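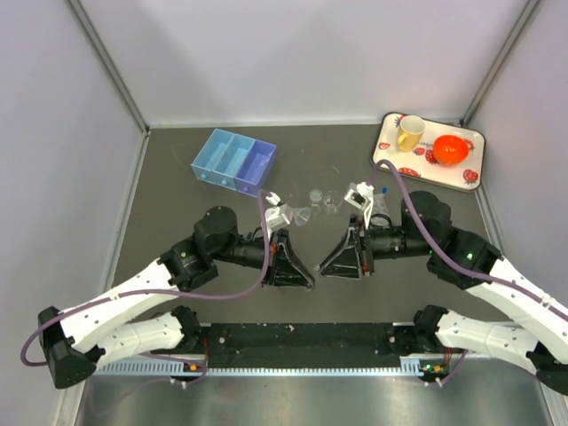 Imix Releases Greva 2 Moisture Logging System for Commercial Grain Storage

New version adds per-cable calibration, offline storage and a revised alarm scheme

Imix today released Greva 2, the second version of its temperature and moisture logging system for flat-bottom and hopper-bottom grain bins. The release replaces the control unit, the sensor cable connector and the reporting software. Sensor cables installed with the first version remain usable with an adapter.

Greva 2 is intended for country elevators, seed conditioners and farms that hold grain through at least one change of season. It records grain temperature and the relative humidity of the air between kernels at fixed depths, then calculates equilibrium moisture content for the stored crop. Tables are supplied for corn, soybeans, hard and soft wheat, barley, oats, sorghum and canola. Users can enter their own coefficients for other crops, including specialty beans and grass seed.

Changes to the control unit

The control unit now reads up to 17 sensor cables. Sites with more cables can link units over a shielded pair, with one unit set as primary. Readings are taken every 60 minutes by default. The interval can be shortened during drying or aeration and returns to the default when the fans are switched off.

Readings are stored in the unit first and sent to the reporting software second. In the first version the order was reversed, and a lost network link left gaps in the record. A Greva 2 unit holds one full storage season of readings at the default interval. When the link returns, stored readings are sent in time order and marked as delayed.

"Most of the support calls we logged on the first version were about missing rows," said Krisztina Gulyás, product manager for Greva. "The grain was fine and the sensors were fine. The office computer had been turned off over a weekend. We changed where the data lives."

The enclosure is rated for outdoor mounting and should be placed on the shaded side of the bin where possible. Cable entries are on the lower face only. Mounting holes match those of the first version, and existing brackets can be reused.

Calibration

Each sensor cable now carries its own calibration values in a memory chip at the connector end. The control unit reads these values when the cable is plugged in. Installers no longer have to type in correction figures from a printed card, and cables can be moved between bins without being set up again.

Field calibration is still supported. The procedure uses two reference salts and takes one working day per cable, most of it settling time. Imix recommends a field check every second season for humidity sensors, and after any season in which grain was stored above the moisture limit listed for the crop. Temperature sensors do not need a scheduled check.

Cables brought forward from the first version do not have the memory chip. With these, the correction figures must be entered once through the adapter menu. The figures are printed on the original card. If the card has been lost, Imix can supply them from the cable serial number.

Alarms

The alarm scheme has been rewritten. The first version used a single high limit for temperature and a single high limit for moisture. Greva 2 keeps both limits and adds a rate-of-rise alarm, which compares each sensor with its own readings over the previous days and with the sensors above and below it on the same cable. A slow, even rise across the whole bin in warm weather does not trigger it. A rise at one depth does.

Alarms are sent by text message, by email or through a dry contact on the control unit. The dry contact can drive a light or horn. It is not intended for direct control of fan motors, and the manual gives a wiring diagram for use with a separate starter.

"A hot spot tends to show as a small difference between neighbors well before it reaches any fixed limit," said Chunhua Li, who led the sensor work. "The old limits were set high to avoid false calls in summer. That made them slow in spring, when people needed them."

Alarm history is kept with the readings. Each entry lists the sensor, the value, the rule that was met, the time the alarm was sent and the name of the person who cleared it.

Field trial

Greva 2 was tested through one storage season at the Kenania elevator, a commercial site handling corn, soybeans and soft wheat. The trial covered 560 sensors in bins of mixed age and diameter. Some bins had full aeration floors and others had ducts only.

Desta Nigatu, operations manager at Kenania, said the trial changed how the site schedules its fans. "We used to run by the calendar and by what the outside air felt like. Now the night shift looks at the report and runs the bins that need it. The ducted bins need longer than we had been giving them. The others needed less."

Probe samples were drawn from each trial bin at loading and unloading, and compared with the calculated moisture at the nearest sensor. The comparison report, including the bins where agreement was poor, is available on request. The weakest agreement was found in the top layer after loading, before the grain surface had been leveled. The installation manual now advises against using the top sensor for moisture decisions until leveling is complete.

Reporting software

The reporting software runs in a web browser on the local network and does not require an outside account. Reports can be printed by bin, by crop or by date range. Export is in plain comma-separated text. A new bin ledger records fills, draws and transfers, so that readings can be matched to the lot that was in the bin at the time.

Lachlan Baxter, software lead, said the ledger was added at the request of seed customers. "They have to show where a lot was and what condition it was in. The readings were already there. What they lacked was the link to the lot number."

The software is available in English, Spanish and Portuguese. User permissions can be set for viewing, clearing alarms and editing the ledger.

Availability

Greva 2 control units and cables can be ordered now, with first shipments in May. Installation is available through Hou, which also handles cable replacement and roof bracket inspection for existing sites. Bins must be empty for new roof brackets to be fitted. Replacement cables can be hung in partly filled bins if the grain surface is below the lowest bracket tie point.

Control units from the first version will be supported for parts and repair, but will not receive the new alarm scheme. Owners can upgrade one control unit at a time. Mixed sites must run the reporting software supplied with Greva 2.

Requests for the trial report, the crop tables or the installation manual should be sent to Luana Fagundes, press and customer information, Imix.

About Imix

Imix designs and builds monitoring equipment for stored crops. Its products include grain temperature cables, bin level indicators and fan run-time loggers.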